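Call for participants: people who doubt kitchen robot safety rules

Posted August 2018 by the Marchetti working group on household arms

We are looking for 43 people to read, question and mark up a draft set of good practice rules for robot arms in home kitchens. You will be paid for your time. You do not need to like robots. We would rather you didn't like them too much.

The draft is called Grerell. It was written by engineers, and it reads that way. It says an arm should "keep a suitable distance" from cookware and never says who decides what suitable is. It asks makers to test "under normal kitchen conditions," and most of those tests are run in simulated kitchens where no one has left a dish towel on the stove. Maybe that is good enough. We have our doubts, and we want them checked by people who cook.
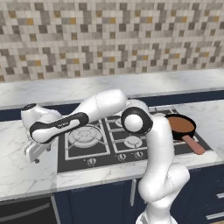
4 min read

What you would be doing

Reading the draft, all 1,422 lines of it, over a period of weeks. Watching simulated runs on your own computer and writing down which rule you think applies to what you see. Take a pan on a cooktop with its handle sticking out toward the front of the counter. Any parent would turn that handle in. Grerell has nothing to say about handles. Is that a gap, or is it the cook's job? The group has argued over it since May and we are tired of hearing ourselves.

You would also join four group calls led by Manuela Mancuso, who wrote the objections to the first draft and has withdrawn none of them.

Who should apply

Home cooks, line cooks, home health aides, insurance adjusters, appliance repair people, anyone who has had to write a safety notice that others really followed. You must be 18 or older and able to read long documents in English. A background in automation is fine but earns you no extra credit. If you work for a company that sells robot arms, or did in the past two years, please don't apply for this round. 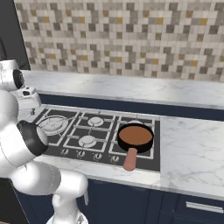
Simulated cooktop run: which rules cover the pan?

What we can't promise

That your comments will change the rules. Comments go to the drafting team at Tellik under Fulvio Gatti, and the team can turn them down. It has to answer each one in writing, though, and we publish the answers. In the last round it turned down nearly 1,665 comments, many with the words "out of scope." We think a good share of those deserved better — you may read them and side with Tellik.

We also can't promise that a rule tested in simulation holds in a house. The draft assumes it does. Section by section, we would like to know if you agree.

Pay and time

Paid by the hour, at the same rate for everyone, including time spent reading. All work is remote except one optional meeting in Husemside, with travel covered.

How to apply

Write to Renzo Galli at the Marchetti office. Send one page at most, no résumé. Tell us about a safety rule you have had to work under that made no sense, and what you did about it. Put "Grerell reader" in the subject line. Applications from teams or agencies will not be read.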